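From: Matěj Paulík
To: gripper-users list
Date: 2021-11-09
Subject: Re: Wimeveo hand-held gripper kit, pad wear and small round items

Meifang Xia wrote:
> We are looking at the Wimeveo kit for produce sorting and
> have a quote for 2 units. The data sheet gives the jaw
> opening but says nothing on pad life. Has anyone run the
> ribbed pads for more than a week? Also, does the linkage
> hold its zero, or do you re-home between sessions?
>
> Meifang

Meifang,

We have had the kit since February. The pads are the weak point, but not a serious one. At 291 grasps the ribs still looked new. At some 1219 the leading edge on the left pad had rounded off enough that smooth items began to rotate in the grip. Swapping a pad takes one hex key, and the replacement seats without shims. Thaddäus ordered the Nenetti pads as a second source; they fit, but they are stiffer and I would not use them on soft fruit.

Zero drift is small. We re-home at the start of each session and after any knock. The pivot pins want checking too — one of ours backed out in the first month, and the only symptom was a jaw that closed slightly late.

On produce specifically: large citrus is easy. Small dark round fruit on a slick tray base is harder, as the pad tips push it before they pinch it. Approach from above with the jaws already narrowed. Peeled pieces are fine if you take them across the faceted sides and leave the cut ends alone.

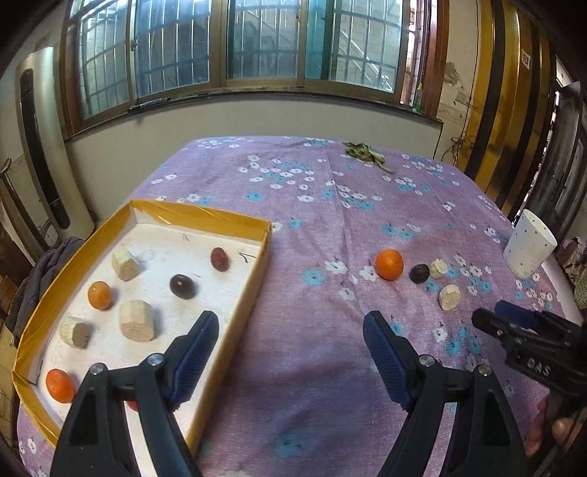 A shallow tray wall also limits the approach angle more than you would expect from the drawings. Leave a pad's width of clearance or the linkage will ride up on the rim. Leafy bunches we pick by the stems only.

If you do go ahead, ask for firmware 12 or later. Earlier builds drop the jaw width reading when the battery sags. Hemi has the changelog, and Meinrad can tell you how the Auer mount compares if you plan to put it on an arm later. I have only used it by hand.

Matěj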